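LIMHOLM, 12/14/18 – Representatives of the singer Janka Kadlec today answered reports that she has secretly married the actor Tarık Işık. She has not, and neither has he.

The story began with a gossip account that claimed 436 guests attended a ceremony in Fludby. The town hall there seats 70. Ms. Kadlec was on stage in Limholm that night, in front of 2,000 people.

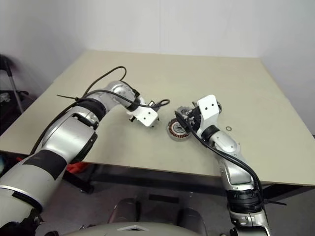
What the couple will confirm

They are dating. They plan to spend the holidays with her parents – and no, that is not code for an engagement.

Further "insider" claims should be read with the same doubt.

Press contact: Zelenák Publicity, Limholm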